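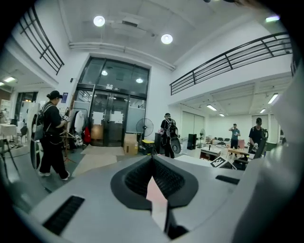

*Camurside, main hall, facing the entrance.*

The visit was scheduled for 10:00. Rosemarie Mühlbauer arrived at 9:40 and stood on the mat inside the glass doors until someone from the floor came to sign her in. She represented Fröhlich, which was considering a purchase of recorded demonstrations from Ollness, and she had brought a checklist of 48 items. The first was whether the entrance was marked. She wrote "yes, paper."

Her guide was the shift lead, a man who spoke in the order in which he had been trained to speak. He began with the grippers. Each operator carried one in each hand. The marker cube gave position. The camera gave the view. The backpack carried the rest. An operator performed a task, the task was recorded, and later a robot arm at another site would be trained on the recording.

"Which site?" she asked.

"Zummont."

"Have you seen it?"

"The recordings go there overnight," he said.

She wrote "not seen" beside item 7.

He then explained the rules for plates. A plate was to be approached from the rim. The jaw was to close at a constant speed. If a plate slipped, the operator was to finish the motion anyway and press the reject key, so that the file had an end. Files without an end were the worst kind. The cleanup script at Zummont would wait on them for 100 seconds each before giving up, and one bad afternoon in the spring had held up a whole night's batch.

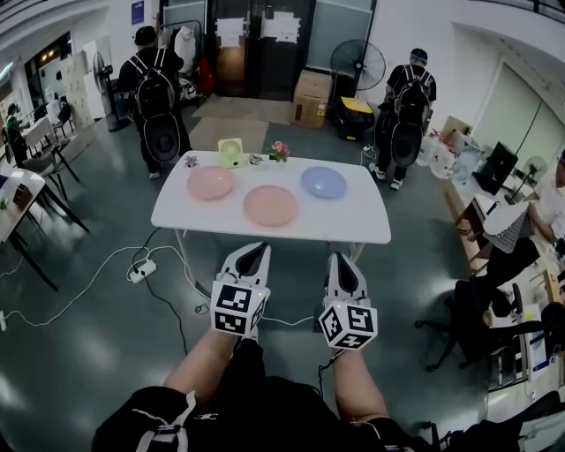
Episode 2813 was a rearrangement task. The three plates had to change places without being stacked, which meant that one of them had to wait at the near edge while the other two crossed. The operator, a quiet woman who had been introduced only by her station number, moved the blue one first. Mühlbauer had expected the pink one. She looked at her instruction sheet, which gave no order.

"Does it matter which goes first?" she asked.

"No," said the shift lead. "We want variation."

"Does she choose?"

"She varies it."

Mühlbauer considered whether these were the same answer. Item 19 read: *Source of variation documented (Y/N)*. She left it blank and turned to the operator, who had finished and was holding both grippers level at her waist, as required between episodes.

"Why the blue one?"

The operator checked with the shift lead, who nodded. "It was the one I'd used least," she said. "In the morning I go left to right. After an hour I start to get a habit, so I keep track of it. I go back to whatever I've been leaving out."

"Is that written down anywhere?"

"It's in my notebook."

The notebook was brought from a locker. It had a narrow column for each color and a stroke for each first move, with a line drawn under every hour. The shift lead had not seen it before. He turned two pages and asked whether the other stations kept one. The operator said she thought station four did, but with different symbols.

Mühlbauer asked if she might copy a page. There was a short discussion about whether a notebook counted as data under the Ollness agreement. The shift lead telephoned someone, waited, and was told that it counted as stationery. She copied the page by hand, standing at the counter, and attached it to the checklist behind item 19.

Then she asked to try. She was given a pair of grippers and shown how to squeeze without locking her wrists. On her first attempt she reached for the pink plate, stopped, and reached for the blue one. The jaw closed too fast and the plate turned on its rim. She finished the motion and pressed the reject key.

"Good," said the shift lead. "That one has an end."

She did six more. At 11:30 the operator took the grippers back, opened the notebook, and asked her which plates she had started with.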